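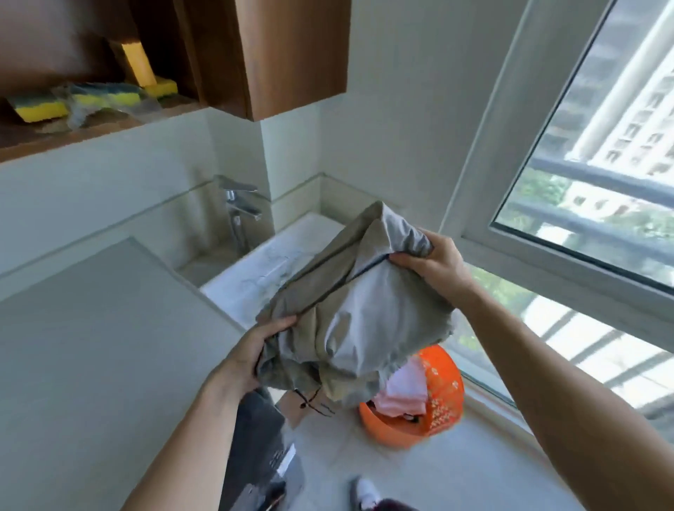
218

Chapter 10
What Does a Label Promise?

Most of us learned to trust the care tag before we learned to read a contract, and we trust it for much the same reason: someone official seems to have written it. This chapter asks how far that trust should go.

Take shrinkage. A tag may say "preshrunk," but the word alone does not tell you by how much, or how the cloth was tested. Rajeshwari Menon, who bought fabric for the Pisharody mills, kept a file of supplier claims and found that few came with a test method attached. A claim without a method is hard to check — and hard to lose an argument over.

Numbers deserve the same doubt. When Zerent advertised a shirting that "survives 2,000 rubs," shoppers took it to mean years of wear. Rubbed against what? Under what weight? The brochure did not say.

We begin with fiber content, where claims can at least be tested in a lab, and move on to softer words such as "easy care" and "natural." Before reading Section 10.1, write down what you think each of those two terms means. Keep the page.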